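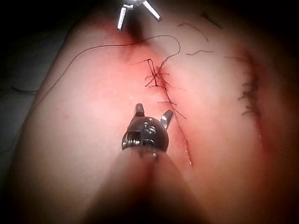 Workshop Notebook: Owner's Pay and the Cash Reserve, Second Session

2022-09-03, Furkside Small Business Program, Finance Desk

Search this notebook Enter keyword Go

The second session covered the owner's draw and its place in the monthly cash plan. The first session ended without agreement on whether the draw should be entered before or after the reserve transfer, and the desk had undertaken to bring worked figures. The figures were prepared from the Strobel accounts, with the firm's written permission, and copies were handed out at the start.

Strobel is a repair and parts business with steady trade in the warm months and a thin winter. The owners have paid themselves whatever was left in the checking account on the last business day of the month. The books are in good order and the firm is profitable on paper. The difficulty is that the draw has varied so widely that the household budget and the business budget can no longer be read apart.

Starting position as entered on the worksheet:

Monthly draw proposed by the desk: $2,463
Open customer invoices at the cutoff: 46
Invoices past terms: 17
Weeks of fixed costs held in reserve: none

The proposed draw was set from the weakest three months in the record and not from the average. Several of those present considered this too cautious. The desk's position is that an average is of little use to a household in a month when the money is not there, and that a low, regular draw may be topped up by a quarterly distribution when the reserve is full. The worksheet now has a separate line for that distribution. It should not be merged with the draw line again, as was done on the version sent to Rista in the spring.

Order of entries. The session settled on the following for all worksheets issued from now on: payroll and payroll taxes, sales tax held for the state, rent and loan payments, the reserve transfer, the owner's draw, and then everything else. Supplier accounts were moved below the draw for the purposes of the exercise only. The desk is not satisfied with this and would like it reconsidered, as two of Strobel's suppliers allow a discount for early payment that is worth more than the interest on the reserve.

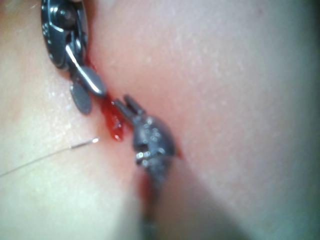
The early payment discount also affects the timing of the reserve transfer. If the transfer is made on the first of the month, the discount on the larger parts account is lost in most months. If it is made on the fifteenth, the discount is kept, but the transfer competes with the second payroll. The worksheet was run both ways. The fifteenth gave the better result in every month except two, both of them in winter. Colleagues repeating the exercise should enter the supplier terms by hand. The template still assumes thirty days for every account and will override anything pasted in.

On the reserve itself, the target was set at 8 weeks of fixed costs. Fixed costs were taken to include the proposed draw. This was a change from the first session and it raises the target by a noticeable amount, but a reserve that leaves out the owners' pay would run dry early in exactly the conditions it is meant to cover. The old target should be struck from any printed copies still in the binder.

Past-due invoices took up more of the session than planned. The list was sorted by customer and then by age. Most of the overdue amount sat with a small group of repeat customers on informal terms, agreed over the counter and never written down. The desk recommended a one-page terms sheet, a statement sent on a fixed day, and a polite telephone call within a week of the due date. No late fee was recommended for the first year. Strobel's owners are reluctant to press long-standing customers, and this was recorded without further comment.

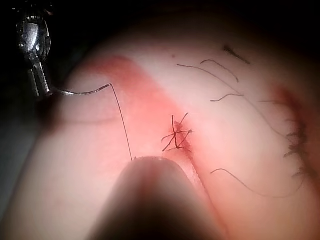
Rista objected in its written reply that a fixed draw is easier to recommend than to keep, and that its own attempt had lapsed after one slow quarter, when the tax payment and an equipment repair fell due together. The reply went on to ask that the worksheet show estimated tax as a separate account and not as a line within the reserve. It also asked for a rule on what happens when the draw cannot be met in full.

Both requests were accepted. Estimated tax now has its own account and its own transfer, made on the same day as the reserve transfer. For a short month, the rule adopted is that the draw is paid in part and the balance is carried forward as a note at the foot of the sheet. It is not to be entered as a loan from the owner. The distinction matters at year end, and the accountant for the program has asked more than once that the two be kept apart.

Druvar has offered its figures for the next exercise. The firm is younger, has no debt, and bills in advance, so the reserve calculation will look quite different.

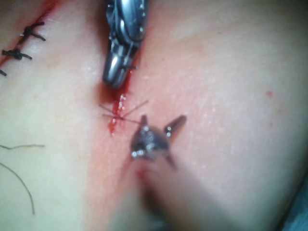

Deposits held against work not yet done must be shown separately from earned income before any draw is worked out. The present template has no place for them. A column will be added to the left of the income total, and the formula in the total will need to be corrected to leave it out. Until that is done, Druvar's figures should not be run.

Items carried over:

Correct the supplier terms field in the template.
Add the deposits column and check the income total.
Prepare a plain terms sheet for Strobel, one side of one page.
Return to the question of supplier accounts and the order of entries.
Send Rista the revised worksheet with the tax account shown.
Ask Strobel for its December payroll dates, which are missing from the record.

The room is booked for the afternoon only. Participants should bring their own bank statements and a list of fixed costs already totaled, as the adding up took most of the first hour on this occasion.

Last updated by the Finance Desk after correction of the reserve target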